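Tiston Community Computer Club
Minutes of the September members' meeting

The meeting opened at 7:05 p.m. in the upstairs room of the Tiston library. Mahsa Rashti chaired. 22 members signed in. Apologies were received from 5 members.

1. Minutes of the last meeting
Accepted with one correction. The donated monitors came from the Cluvora office on Mill Street, not from the high school.

2. Room and hours
The library has asked us to be out by 9 p.m. on meeting nights, starting next month. Members agreed to begin the repair evening half an hour earlier. The key stays at the front desk. Anyone arriving before the library staff should wait in the lobby and not use the side door, which sets off the alarm.

3. Desktop refurbishing
The chair reported that nine desktops are ready to go out and the rest still need testing. Two went to families through the school counselor over the summer. Both families have been told they can bring the machines back if there is a problem.
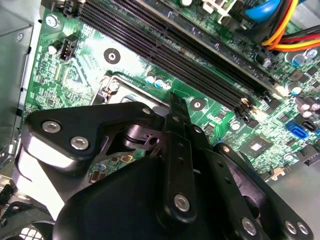
There was a long discussion about which operating system to install. Some members want to stay with one Linux version on every machine so that help sheets only have to be written once. Others said parents ask for what their kids use at school. A vote was put off until the counselor can tell us what the school requires.

Memory is the main shortage. Members with spare sticks at home are asked to bring them in labeled bags with the size written on the outside. Please do not leave loose parts in the drop box.

4. Wiping drives
The question of proof came up again. Cluvora wants a signed sheet for each drive before it will donate more equipment. The chair will draft a form with the serial number, the date and the name of the person who did the wipe. Drives that fail the wipe will be drilled and recycled — no exceptions, including drives from members' own machines.

5. Parts order
Peltix has quoted for thermal paste, screws and power cords. The price is higher than last year but shipping is included. Approved. Replacement power supplies were left off the order until we know how many of the ones on hand can be used. The old unmarked ones on the bottom shelf are to be recycled.
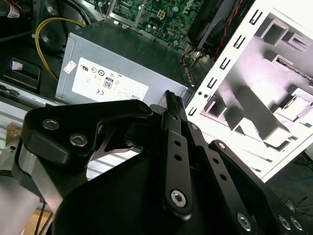
Power supply with its label, showing the 80 and CE marks.

6. Beginner classes
The spring class had a waiting list. Members agreed to run it twice this winter, with email and passwords in the first session and photos in the second. The handout needs larger type. One member offered to redo it and will send a draft to the chair.

7. Other business
The coffee fund is almost $9 short. A jar will be put out.
The club's web page still lists the old phone number. To be fixed.
A request to borrow the projector for a family reunion was approved, with a deposit.

The meeting closed at 8:40 p.m. The next meeting will be in the same room. Items for the agenda should be sent to Mahsa Rashti.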